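Keeping the Lotton cell running: setup and upkeep of a simulated pick-and-place arm

5 min read

Project report, spring term. Written up in March, mostly from the log.
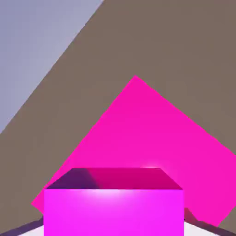 We took over the cell from last year's group. One arm, two-finger gripper, one camera on the wrist, all in simulation. The task is short -- pick up the cube, put it on the square target, go home. Our job wasn't to teach it anything new. Job was to get it set up so it runs overnight without somebody having to restart it, and to write down how.

Starting state. The old setup file was made for an earlier version of Stivbridge (the simulator we use) and half the settings were silently ignored. Arm loaded fine, gripper loaded fine, but the fingers closed with default force and the cube slid out on most lifts. Took us two lab sessions to find, because there was no error mesage at all. Fixed by rewriting the gripper block by hand from the Vogler template.

Camera. Wrist camera was mounted too far back in the file we got, and the palm blocked most of the view. We moved it forward and tilted it down so the fingertips stay in the bottom corners when the gripper is over the cube. That turned out handy as a check. If the fingers are missing from the corners, the mount has reset and there's no point starting a run.

Color. Cube and target are both magenta. Inherited, and we kept it so our runs could be compared to the old ones. It does cause trouble. The detector works on color first, shape second, and when the cube overlaps the target from the camera's side it sometimes draws one big blob around both. Lowering the light helped a bit, the glare on the cube was washing out the edge. What helped more was having the arm back up and look again if the blob is too wide. Not elegant.

Upkeep routine, what we ended with:

Before a run -- load the cell, open and close the gripper once, save one wrist view and look at it.
Every 15 minutes -- script writes joint positions to the log. If they havent changed, it restarts the cell.
After a run -- clear the contact cache. Skip this and the next run gets slower and slower.

Results. Longest run was 3,000 picks. 17 drops, most of them with the cube near the edge of the reach. Two restarts by the script, both worked. The Garero planner was swapped in for one evening and gave jerky motion near home position so we went back to the old one, did not have time to look into why.

Still open: the camera mount resets whenever the cell file is saved from the editor. We edit the file as plain text for now. Next group should fix that first, then try a target in a different color.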